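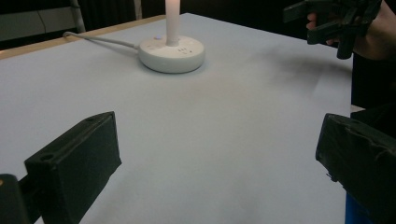

Fig. 1. Hand-held grippers at the bench table, Kilport demonstration. View from the gripper in use.

Handout 4: Notes on the Kilport demonstration
Module: Handling and Grasping
Course tutor: Arnout Jacobs
Visit date: 25 July 2022

These notes cover the bench part of the visit. The talk on the Hernau palletising cell is in Handout 5. Read section 3 before starting the written exercise.

1. What was shown

Rosalinda Talavera's group at Kilport records manipulation tasks with hand-held grippers. The operator holds the gripper, carries out the task, and the gripper's camera records the view over the fingers. The arm is not needed at this stage. It is brought in later, when a control policy trained on the recordings is run on the test rig at Ornstead.

A recording made in this way is called a demonstration. A complete attempt at a task, from the start position to release, is called an episode. The two words were used loosely during the visit. In this module they are kept apart, as one demonstration may hold several episodes.

The set for the bench task stood at 153 episodes on the day of the visit. The target is 500.

2. The gripper

Each gripper has two opposed fingers. In Fig. 1 the fingers of the near gripper are the black blocks at lower left and lower right, and the gap between them is open. The left finger has round holes in its faces. A second gripper is held over the far right of the table.

Points from Talavera's talk:

The fingers move together, so the grasp centre stays on the camera axis. If only one finger moved, the centre would shift with the width of the object.

Opening width is logged with every camera image. Force is not logged. The learner has to infer contact from the images and from the width ceasing to change.

The same finger shape is fitted to the arm at Ornstead. Change the shape and the old recordings lose much of their value, as the fingers take up a fixed part of every image.

3. The work surface

The table top is pale and has few features. This suits the separation of object from background, but it is poor for camera tracking. Position is worked out from points that can be matched between one image and the next, and a plain surface offers few of them. In Fig. 1 the useful points lie at the table edge, on the round base of the pole, and at the small slots in the top of the base.

Note also the low viewing angle. The far part of the table is strongly foreshortened, so a small error in estimated pitch gives a large error in estimated distance. Jacobs asked whether a steeper camera mount had been tried. It had, in January, and was dropped because the fingertips went out of view at full opening.

The cable from the base runs across the table and over the edge. A cable is a deformable object and its shape cannot be fixed by a single pose. For planning purposes treat it as a keep-out strip wider than the cable itself. The pole needs a keep-out volume too, and it must be carried above the top of the image. A planner that models only what the camera sees will take the space over the visible part of the pole to be free.

4. Two grippers at once

With two hands at work, each camera may see the other gripper. Kilport makes use of this. When both tracks are sound, the sighting gives a check on the relative pose of the two hands. When one track is lost, it can be used to bridge a short gap.

The weak point is timing. The two recordings are made separately and have to be aligned afterwards. The Qureshi method (see reading list) aligns them from the opening widths at a shared event, such as both grippers closing fully at the start.

5. Written exercise

(a) Sketch the table in plan, with the base, the pole, the cable and both grippers. Distances may be estimated. Mark the keep-out regions.

(b) State which of your distances would be worst affected by a pitch error of 2 degrees, and show the working.

(c) Propose one change to the table surface that would help tracking. Say what it would cost in object separation.

Hand in on paper, 2 sides at most. Sketches in pencil are accepted.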